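The Last Bus to Gresby

November 2020
By Mateja Vukčević

Maricruz Xolalpa had driven the 34 for eleven years when the company told her the route would stop at the end of the month. The letter was one page. It said the Gresby line did not carry enough passengers, thanked her for her service, and gave a number to call about other positions.

She read it in the break room at the Pemach depot and then went out and drove the route.

There were four people on the first run. Thongchai Khunthong got on at the feed store with his cane and his radio. He sat behind her, in the seat that faced sideways, and turned the radio down when the bus started moving.

"They put up a sign at my stop," he said.

"I saw it."

"It has the wrong date on it. It says the thirty-first."

"There's no thirty-first this month."

"That's what I mean. I might stand out there."

She said she would tell somebody, and that afternoon she did. The man at the desk wrote it on a yellow pad. The sign stayed the way it was.

Over the next two weeks more people rode than had ridden all year. Some of them only wanted to look out the window. A woman from the county paper rode up and back and asked Maricruz how she felt. Maricruz said the road was bad past the quarry and she would not miss it. The woman wrote that down and it was printed under a picture of the wrong bus.

Her husband had been dead since September of the year before. She had not changed much in the house. She had moved his boots from the front door to the back door, and she had started sleeping in the middle of the bed. When she told her sister about the route, her sister said she should come live in Rirer, where there was a spare room and a dentist. Maricruz said she would think about it. She had $2,000 in one account and a little less in the other, and the truck was paid for.

On the last night it rained. The final run left the depot at 9:40 with one passenger, Fahad Mohmand, who worked evenings at the hospital laundry. He usually slept. That night he sat up with his bag on his knees.

"How will you get home next week?" she asked him.

"My cousin, Monday and Tuesday. After that I don't know."

"What time do you get off?"

"Nine."

The wipers were loud. They passed the quarry and the church with the blue roof. At the bridge the water was high enough that she slowed down and opened her window to listen to it. She had crossed it when it was higher. She closed the window and went over.

Fahad got off at the bottom of his road. He shook her hand, which he had never done before, and then he stood under the shelter and fixed his hood. She waited until he had it right.

The end of the line was a gravel circle in front of the store. She was supposed to turn around and take the bus back empty. She pulled up with the engine running and the inside lights on, and checked the seats for things people had left. There was a glove and a library book about bees. She put them both in her coat.

A light was on over the store. Mio Arai rented the upstairs and did bookbinding there. She came down the outside steps in her slippers, holding a newspaper over her head.

"Have you had supper?" Mio said.

"I have to take it back."

"What will they do, cut the route?"

Maricruz turned off the engine.

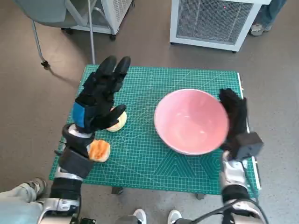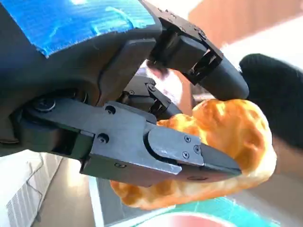
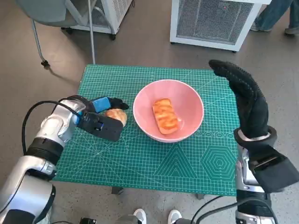

The upstairs room was warm and smelled of glue. Mio moved a stack of covers off a chair so Maricruz could sit down, and hung her coat on the door with the glove sticking out of the pocket. There was no proper table for eating. Mio used the small one with the green cutting mat on it, and what she set down in the middle of the grid was a pink bowl with a single piece of toast in it, browned darker along the ridges. She said she was sorry, she had meant to shop. Maricruz said toast was fine. She ate it with her elbow over the ruled lines and was careful about the crumbs.

"Is that library book yours?" Mio asked.

"Somebody's."

"The spine is going. Leave it and I'll fix it."

Maricruz took it out and gave it to her. Mio opened it flat and looked at the stitching under the lamp for a long time.

"You have a truck," she said, still looking.

"Yes."

"I go in to Pemach Thursdays. I'd pay for gas."

Maricruz thought about Thongchai and the sign with the wrong date. She thought about nine o'clock outside the hospital laundry, and how many people could sit in the cab if one of them didn't mind the middle.

"What time Thursday?" she said.

Mio told her. The rain had let up some. Maricruz put on her coat, went down the steps, and started the bus.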